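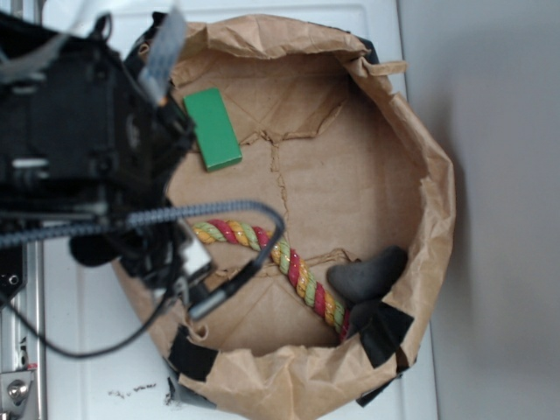

4. Setting Up the Check-In Station

This section covers the check-in station for the Hodetti entrance test, from unpacking the Wesine scanner to releasing the first candidate into the hall. Complete Section 3 (Room Plan and Seat Numbers) before you start. The station has a check-in desk, a scanner, a laptop running Gatel Desk, and a belongings table. Containers on the belongings table can be of any kind that stays open without being held. A brown paper bag with the top rolled outward, as shown with a green block and a braided rope inside, lets the clerk see down to the floor of the bag. Do not use containers with lids or drawstrings.

4.1 Before you begin

You will need:

Laptop with Gatel Desk installed and a charged battery
Wesine scanner, stand, and USB cable
Center key card
Printed candidate list for the session
Container labels, one sheet per room
Power strip

Note: The printed list is the fallback record if the laptop fails. Print it after registration closes. A list printed earlier will not show late changes of test city or language.

4.2 Placing the desk

1. Place the check-in desk outside the hall door, on the side away from the hinges.
2. Leave at least 90 cm between the desk and the door frame. Wheelchair users must be able to pass without the desk being moved.
3. Place the belongings table after the check-in desk in the direction of travel. Candidates should not have to turn back.
4. Turn the laptop so that its screen faces away from the line.
5. Run the power cable behind the desk and tape it flat to the floor.

Caution: Do not run cables across the doorway, even under a mat.

In the Ní Mhurchú building the corridor outside Hall B is too narrow for both tables. Put the belongings table just inside the hall, against the back wall, and mark it on the room plan.

4.3 Connecting the scanner

1. Clip the scanner to its stand with the window facing down.
2. Connect the USB cable to the scanner first, then to the laptop.
3. Wait for the light on the scanner to turn solid green. A blinking light means the laptop has not recognized it.
4. Open Gatel Desk and select Devices, then Scanners.
5. Select the Wesine entry and click Pair.
6. When asked for a pairing code, enter 2918. The code is the same for all centers and does not need to be kept secret. It stops the scanner from pairing with a neighboring laptop by mistake.
7. Scan the test card supplied in the scanner box. The screen should show TEST CARD OK.

If the light does not turn green, try another USB port before you restart the laptop. Ports on a docking station often do not supply enough power.

4.4 Loading the session file

1. Insert the center key card.
2. Select Session, then Load.
3. Choose the file that matches your center code and the session time. Morning files end in A and afternoon files end in B.
4. Compare the candidate total on the screen with the total at the foot of the printed list.
5. If the totals match, click Accept. If they do not, click Cancel and follow 4.8.

Note: The file opens in preview until 11 a.m. on the working day before the test. In preview you can view names and seats, but you cannot record attendance. No setting will change this.

Caution: Load one session at a time. Loading the afternoon file while the morning session is open closes the morning session, and late arrivals can no longer be recorded.

4.5 Display and sound settings

Set these once for each laptop. They are kept between sessions.

Text size: Large
Photo size: Full
Beep on accept: On
Beep on refuse: Off
Screen timeout: Never
Brightness: 100 percent

The refuse beep is off by default. Leave it off. A refused scan is usually a crease in the admit card, and the sound draws attention to the candidate.

4.6 Checking in a candidate

1. Ask for the admit card and the photo ID together.
2. Place the admit card under the scanner with the code facing up. Do not fold the card to make it fit.
3. Compare three things: the photo on the screen, the photo on the ID, and the candidate.
4. Compare the name on the ID with the name on the screen. Differences in middle names or initials are allowed. Differences in family name are not, unless the candidate has a name-change form.
5. Click Present.
6. Tell the candidate the seat number. Write it on the admit card if the candidate asks.
7. Return both documents and direct the candidate to the belongings table.

If the code does not scan after two attempts, type the application number by hand. Gatel Desk marks the entry as manual. Manual entries need no further paperwork unless they pass one in ten, at which point the software will ask you to clean the scanner window and scan the test card again.

Note: An admit card shown on a phone can be scanned, but the candidate must also sign the printed list. The phone then goes into the candidate's container, switched off.

4.7 Belongings table

1. Stick one label on the outside of each container, below the rim. On paper bags, roll the top down before you apply the label so that the number stays visible.
2. Set the containers out in seat order.
3. Ask each candidate to place phones, watches, notes, and calculators in the container with the matching seat number.
4. Look into the container from above. Do not reach in or move items. If something is hidden under something else, ask the candidate to move it.
5. Coats and large bags go on the floor behind the table, not in the containers.

Items allowed in the hall are listed on the back of the admit card. For the engineering paper these include a clear ruler and two pencils. Drawing instruments are allowed only for candidates taking the architecture option, whose entries carry the letter R after the seat number.

Caution: Medical devices are never placed on the belongings table. Check the Notes field on the candidate's entry. If the field is empty and the candidate says a device is needed, admit the candidate and call the center supervisor to the desk.

4.8 Common faults

Totals do not match when loading
The printed list is out of date, or the wrong session file was chosen. Check the letter at the end of the file name. If it is correct, print a new list and compare again.

Scanner reads the test card but no admit cards
The scanner is set to a single code type. Select Devices, Scanners, Code Types, and tick All.

Candidate not found
The candidate is at the wrong center or has come to the wrong session. Select Find, All Centers, and enter the application number. Give the candidate the address shown on the screen. Do not seat a candidate who is not in the loaded file.

Candidate shown as already present
The card was scanned twice, or two candidates have swapped cards. Check the photo. If it matches, continue. If it does not, keep the admit card and call the supervisor.

Laptop fails during check-in
Mark attendance on the printed list in ink. When the laptop is working again, enter the remaining candidates by hand before the session is closed. Records for candidates already scanned are kept.

4.9 Closing the station

1. Keep the desk staffed until the late-entry time printed on the room plan.
2. Click Close Entry. Candidates not marked present are changed to absent.
3. Print the attendance sheet and sign it.
4. Remove the key card and hand it to the supervisor with the sheet.
5. Leave the laptop on and the lid open until the file has uploaded. On a center connection this takes almost 11 minutes.
6. Unplug the scanner from the laptop first, then from the cable.

The belongings table stays in place until the last candidate has left the hall. Release each container only against the admit card with the same seat number. For containers still unclaimed when the hall is locked, see Section 7.2.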